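Home Care and Domestic Work, Stadness Evening Program
Handout 2: Folding, wiping and the small table

Reading for this session: the Keteo booklet, pages 23 to the end. Skip the quiz at the back.

What the booklet claims

The booklet makes three claims about folding that we will spend most of the evening on. First, that a folded cloth is a clean cloth. Second, that a triangle fold saves space over a square one. Third, that anyone who folds as they go will spend 52 fewer hours a year on housework. I would like you to read all three with a pencil in your hand.

The first is easy to test at home. Take a dishcloth that has been used on a greasy pan, fold it beautifully, and leave it overnight. Smell it in the morning. Folding changes how a cloth looks and how much air gets to it, and for a damp cloth the second of those is bad news. Damp things get hung up. Only dry things get folded.

The third claim has no source. An hour a week is a nice round figure, and I suspect it was chosen for that reason. Nobody at Keteo seems to have timed anything, or if they did, the booklet keeps it to itself. Keep your own times for a week and bring them in.

The triangle fold

The triangle comes from bag folding, where the point makes a flap that can be tucked in. On a bag with some body to it, the tuck holds. On a soft cloth it mostly doesn't. You end up with one sharp corner, two blunt ones, and a thick place in the middle where the layers pile up. Try stacking five of them and see how long the pile stands.

Look also at what happens when a second piece is dropped on top of the first. The cream one has been folded, more or less, into its triangle, and the patterned one is simply bunched over it. Is this table half tidy? My view is that it is no tidier than if both had been left alone. The fold underneath is partly hidden, and whoever wants the cream one has to move the other first.
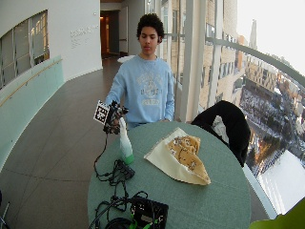
A question came up in the June group at this point: wasn't it better to have one thing folded than nothing, and wasn't the rest just fussiness? The same student added that at home the pile gets used up within a day anyway, so the shape of it hardly matters.

I agree with more of that than the booklet would. If a pile turns over every day, a basket does the job and the folding is for show. Folding earns its time when things are stored for weeks, when they have to fit a narrow shelf, or when a crease in the wrong place would have to be ironed out. Candville, the last edition of our course book, has a good page on linen closets and a poor one on everything else.

Spray bottles

Some short notes, as this took too long last time.

A spray bottle that stands on the table will be knocked over sooner or later. Put it back after each job.

Never trust the color of a bottle to tell you what is in it. Green plastic means green plastic. If you refill, write the contents on the outside.

Keep fabric out of the way before spraying. Overspray travels farther than people expect, and it spots printed cotton.

More product does not mean a cleaner surface. The 500 ml bottle of Sandu that we use in class has lasted almost the whole term with everyone using it, and the tables are fine.

Round tables

Most advice about wiping assumes a rectangle: start at the far left, work across, finish near you. On a round table this leaves a dull ring at the edge that gets missed every time. I wipe the rim first, all the way around, and then do the middle in straight strokes. The booklet recommends spirals from the center out. I have tried the spiral and it pushes crumbs into my lap.

Round tables are poor for folding too. There is no straight edge to line a hem up with, so you need to use the cloth's own edge or your forearm as a guide. A frayed edge is no help at all – pick the side with a proper hem, or a fold you have already pressed flat with your hand.

For practice at home, take one cloth and one patterned piece and set them down as in the second photo, the patterned one crumpled with the other. Then fold both, patterned piece first, and place them side by side. Time yourself. Do it again with square folds. 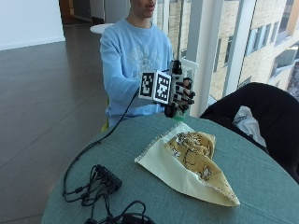 For next session

Bring your week of times, written down as you went and not filled in from memory on the way here.

Bring one thing from home that you have never managed to fold. Fitted sheets are allowed, though I make no promises about fitted sheets.

Read the booklet's section on drawer dividers and mark every sentence that would also work as an advertisement. I found 23 and stopped.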